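4. Equipment Planning and Budget

4.1 Scope

The folding cell at Graltbridge uses two arms over a fabric-covered work surface. This section covers what the group must buy to run the second half of the project, and in what order. The arms are on loan from the department until the end of the academic year and are not costed. The ceiling set for all purchases is $3,000, including shipping.

4.2 Gripper fingers

Fingers are the main consumable. The supplier, Dosance, sells them in pairs at $25 and ships from stock. Narrow tips can get under a single layer of cloth at a hem, but they bend when driven into the table. Wider tips last longer and tend to pick up two layers at once. We plan to order narrow tips for both arms and keep one spare set per arm. Printed fingers were considered and dropped, as the department printer could not hold the tolerance at the mounting holes.

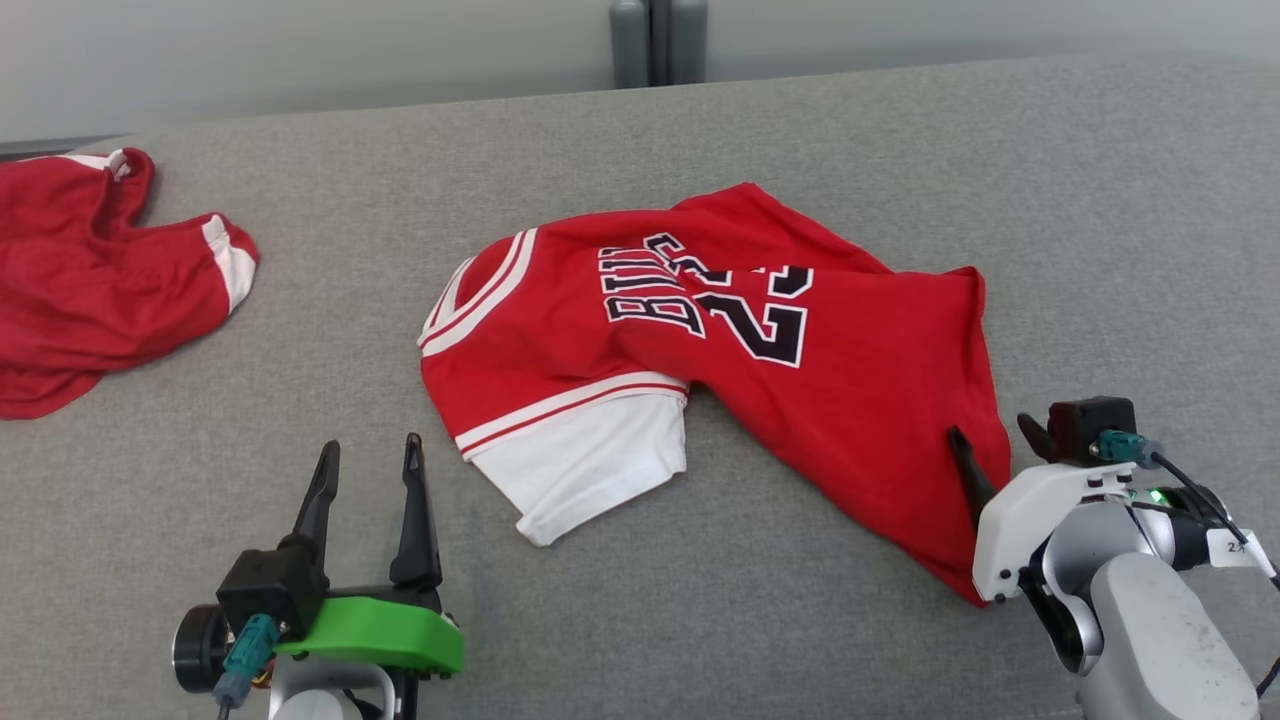 Figure 4. Right gripper in contact with a red jersey on the gray work surface.

4.3 Cables and connectors

Each gripper has a cable plugged in at the housing. Cable wear depends on wrist motion, and the folding routine turns the wrist more than the pick-and-place routine used last semester. Replacement cables from Treltatent have a lead time of 2 weeks, so they must be ordered in February whether or not a fault has appeared. Strain relief clips will be bought at the same time.

4.4 Test garments

A line of $200 is reserved for garments. Trimmed and printed sportswear is included because lettering and ribbing change the stiffness of the fabric locally. Plain T-shirts and towels will be bought secondhand.

4.5 Deferred items

A Danko force sensor for each wrist was quoted and would use most of the remaining budget. The purchase is deferred until the baseline trials are complete. If grasp failures are mostly missed edges, the sensors will be ordered. If they are mostly double layers, the money will go to a second finger design.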